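# Small Parts, Big Mess: My Sorting Project

Tuesday, August 20, 2019

So my project started with a junk drawer. My aunt's craft room in Juvthorpe has one drawer that sticks, and when I finally yanked it open I found years of tiny plastic and metal things all mixed together. I asked if I could have the lot for my summer report and she said yes before I'd finished the sentence!

The question I picked was pretty simple: what makes a small object easy or hard to sort? I figured size would be the whole answer. It wasn't even close (more on that in a minute).

## What I did

I worked through 261 pieces over the summer. I'd tip a handful into a bin, pull things out one at a time, and write down what I called each one and how long I dithered before choosing a pile. My advisor, Cinzia Caputo, made me write the names down *before* choosing the pile, and I grumbled about it, but she was right. Once I'd written "clip" it went with the clips, even if it didn't look much like the others.

I started with five piles: round, flat, pointy, metal, and see-through. By the second week I had added "no idea" and it was my biggest pile by far - 70 pieces.

## What I found

Color helps a lot at first and then gets in the way. Blue things jump out at you, so I kept grabbing them early and ended up with a blue pile I never meant to have. Clear plastic was the worst. Against a light gray floor it kind of melts away, and I went right past the same piece more than once.

Two-sided things were trouble too. A disc that's pale on one side and dark on the other got written down twice in my notes under two different names, and I only caught it when I added everything up. I redid 22 entries after that (not my favorite afternoon).

The bin matters more than I thought. Sloped sides are great because stuff slides down toward the middle, but beads still end up wherever they like. I should have wiped it down more often, too. Dirt streaks and little crumbs of debris are really distracting when you're hunting for a bead!

## What I'd change

I'd have a second person name the same pieces without seeing my list. I'd also drop the metal pile, as half of what went in there was really a shape question. My "no idea" pile is going back to Juvthorpe in December, and my aunt has already asked for the star. Before then I want one more go at the mixed stuff - stars, discs, clips, clear bits, all in together - with the piles renamed by shape only. 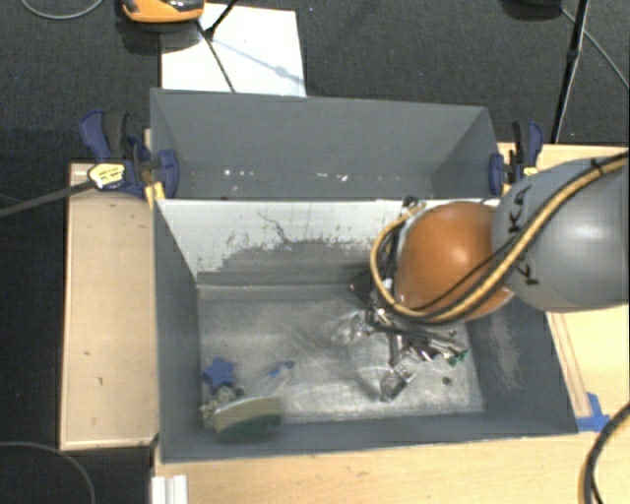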